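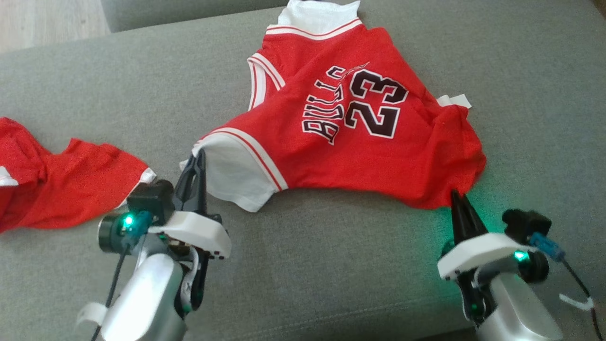 *Basketball jersey with printed lettering, laid out on a sofa cushion.*

## Washing printed sports tops: what I'd ignore

Every laundry page says to soak a new jersey in vinegar to "lock the colour in". I don't believe it. Most sports tops are polyester, the dye went in at the factory, and a bowl of vinegar in your sink won't change that. If a red top bleeds, it bleeds - wash it alone for the first few goes and save the vinegar for chips.

Salt, same story. I tried a handful in with a cheap red football shirt last October and the white socks still came out pink.

What does seem to matter:

- **Turn it inside out.** Big letters and numbers crack from rubbing, mostly against zips and the drum.
- **Wash at 30.** The Drerach sports liquid I bought claims you need its "active cycle" at 40. You don't, unless the thing is filthy.
- **No softener.** It coats the fabric and the sweat smell hangs about longer.
- **Keep the spin down.** Our old Sadowski machine goes up to 1,200 and I've never used that for anything but towels.
- **Hang it up.** Tumble dryers are where prints go to die, whatever the dial says.

The Irnura stain bar promises 200 washes. I gave up on mine after 50, by which time it was a grey sliver stuck to the dish. It was decent on grass, useless on curry. Plain washing-up liquid did as well on both collars I tried, and I already had that under the sink.

As for ironing, stay off the print. If you must, go from the back on low with a tea towel in between, 5 seconds at a time. Proltitz sell a "print guard" sheet for this. As far as I can tell it's baking paper, so use baking paper.

Smell that survives the wash: soak for an hour in cool water with a spoonful of bicarb. I'm only half convinced by that one, but it's cheap and it hasn't ruined anything yet.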